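Tukstead Community Board > Shops and High Street > Is the new Bergeron loose veg scheme actually cheaper?

923 views

marrowfat_pete
Had the leaflet from Bergeron through the door again. "Buy loose, waste less, pay less." I'll give them the first one. The last one I'd like to see proved. I bought the same week's veg twice, once bagged and once loose, and the loose lot cost me more. Carrots were the worst. Has anyone else bothered to check?

teasel
Checked in June. Onions cheaper loose, carrots and potatoes dearer. Depends what you eat, I suppose. We don't eat many onions.

Old Mirkitz Road
You're comparing with the value bag, though. Of course that's cheaper, half of it goes soft before you get to the bottom. Compare what ends up on the plate.

marrowfat_pete
Mine doesn't go soft, I keep it in the shed. And the leaflet doesn't say "pay less per plate", it says pay less.

bramble2
I don't mind loose veg, what I mind is how it gets laid out. Give me a plain sloping bin at waist height and I can pick what I want. Wooden bins seem to be the fashion now.
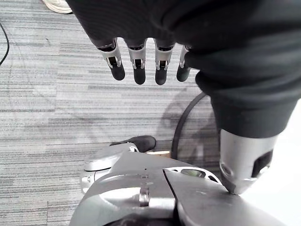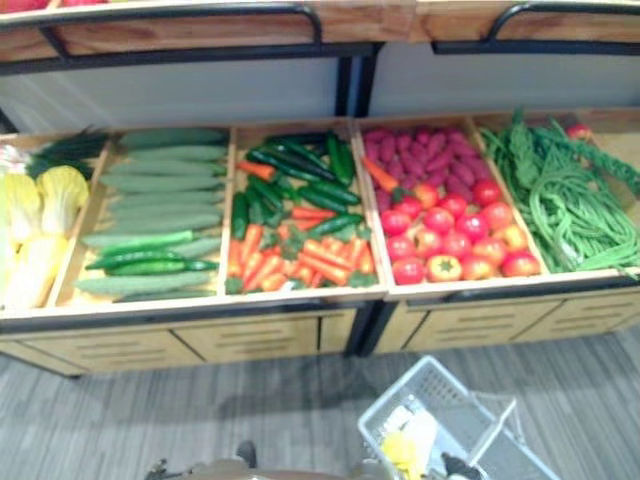

five compartments side by side, all artificial veg in this one

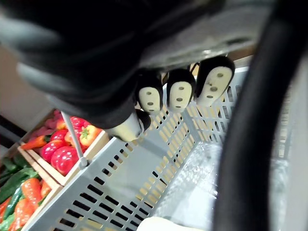
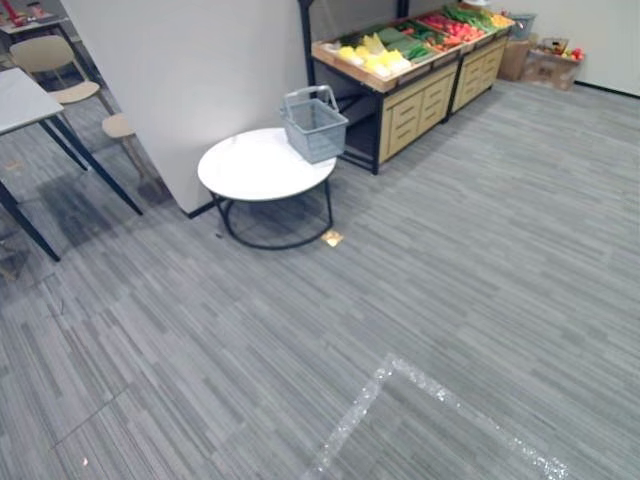
basket on the little white table, display behind

My complaint with Bergeron is that they have all that timber and one set of scales at the far end by the bread. So you pick your carrots, walk the length of the shop, find out what they weigh, then walk back to put two of them back. Who does that? People just pay.

teasel
Which is the whole idea, if you ask me.

Old Mirkitz Road
Oh come off it. Scales cost money and people lean on them. Not everything is a plot.

teasel
Didn't say plot. Said they're not in a hurry to fix it.

quillon
I worked on a greengrocer's counter for years. Loose should be cheaper to sell, but it gets handled. Every tomato gets squeezed by someone and the bruised ones go in the bin at the end of the day. That's in your price. A bag protects the stock as much as anything. I'd still buy loose for one or two people, because a bag of parsnips is a life sentence.

marrowfat_pete
Fair enough, but then say so on the leaflet. "Costs a bit more, you'll throw less away." I'd have respected that.

bramble2
Would you have bought it?

marrowfat_pete
No.

Old Mirkitz Road
There we are then.

nightbus124
Does anyone know if they still take your own bags? I was told yes at the till and no by the chap on the door. 600 g of sprouts in a paper bag that split in the car park, so I'm not keen to try theirs again.

quillon
Yes, own bags are fine, but get them to zero the scales first. A cloth bag weighs more than you'd think and you'll be paying sprout prices for cotton.

teasel
I'm going to do the carrots again next week, same shop, same size, and weigh them at home on my own scales. Will post the receipts.

marrowfat_pete
Do potatoes as well if you can. Whites, not the fancy ones.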